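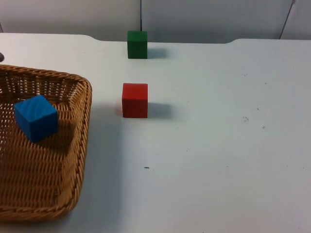 Wicker basket on a white table at Veninura, Prolatstead

Part-Time Returns and Front Desk Assistant
Veninura Toy Library, Prolatstead
Nine hours a week, two shifts, paid

Veninura lends toys. People borrow them, take them home, and bring most of each toy back. We are looking for someone to stand at the desk when this happens and be pleasant about it.

The job is split between the front desk and the returns room. At the desk you will sign families up, check things out, check things in, answer the phone, and explain to adults that the late fee is the same as it was last time. In the returns room you will clean things, dry things, match lids to boxes, and decide whether a jigsaw puzzle with a hole in the sky can go back on the shelf. (It can, with a sticker. We have a sticker for it.)

We call the position entry level, and we mean that. Past ads for this job asked for "a passion for play" and we got a lot of very passionate letters from people who could not work Saturdays. So please read the next part carefully.

Hours
One shift is Saturday, opening to mid-afternoon. The other is a weekday evening that we will settle with you once you are hired, and then it stays put. The Saturday does not move. If you coach soccer, sing at weddings, or have a standing brunch, we wish you well.

What you will be doing
Checking loans in and out on a computer system called Munshi. It is old and it is gray and it will ask you if you are sure. You are sure. Press enter twice.
Washing plastic things in the sink and wiping down wooden things with a cloth that is barely damp. Please do not put the wooden things in the sink. The last batch of farm animals swelled up and the cow no longer fits in the barn.
Reshelving by age group, then by type. Dolls' furniture goes under furniture. This was argued over at length and we would rather not open it up again.
Calling people about overdue items. You will need a kind voice for the first call and the same kind voice for the fourth.
Light lifting. The train table is not light, but you won't be asked to move it alone.

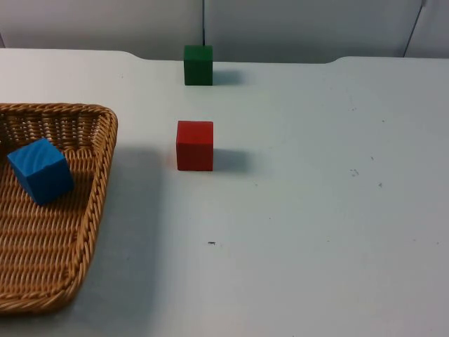

Small pieces that turn up without a home go on the orphan shelf by the back door. Once a month somebody spends a shift trying to match them to their sets, and in this job the somebody is you. It is slow work and some people find it very restful. Others ask to be put on phones.

Who we are looking for
You are on time. You can write clearly enough that another person can read your label. You don't mind noise, or you can look like you don't mind it until closing. You can tell a three-year-old that the fire truck is already checked out and stay standing through what comes next.

Experience in a store, a library, a daycare, or a coat check would all be useful. So would having been the oldest of several children. You do not need a degree. You do not need to know anything about educational theory, and if you do, the parents will find out and you will never get a lunch break.

A second language would be a real help at the desk. Tell us which one.

The job requires a background check, which we pay for. It takes a while to come back, so don't hand in your notice anywhere until it has.

What we offer
The pay rate is printed on the application form and it isn't up for negotiation, but it also isn't embarrassing. You get paid breaks, a locker, free membership, and first pick when we retire stock in May. There is coffee. There is also a staff fridge with a policy taped to it that is longer than this ad.

The contract runs for six months to begin with. After that we both decide if we want to keep going, and so far most people have. The last person in this job left to go to nursing school and still comes in to borrow the marble run.

Getting here
We are on the ground floor, next to the laundromat, with the entrance on the parking lot side. The Zikonthorpe bus stops across the street. It leaves for Zikonthorpe shortly before we close on weekday evenings, and we have asked them about this. You may leave in time to catch it if the returns cart is empty.

The desk and the returns room are both step-free. The stock room upstairs is not, and we can arrange the work so you never have to go up there. Just let us know on the form.

How to apply
Pick up an application at the desk or ask us to mail you one. Attach a short letter, one page or less, telling us why the hours suit you and what you would do with a board game that has come back with no rules in the box. There are several good answers. "Throw it out" has been tried.

Applications are due by Saturday, October 22, 2022, at closing time. You can put yours through the mail slot, but please use the left one. The right one belongs to the laundromat, and they have a drawer full of our mail already.

We'll call everyone we want to interview and send a note to everyone else. Interviews are short and happen in the returns room, so wear something you don't mind getting damp.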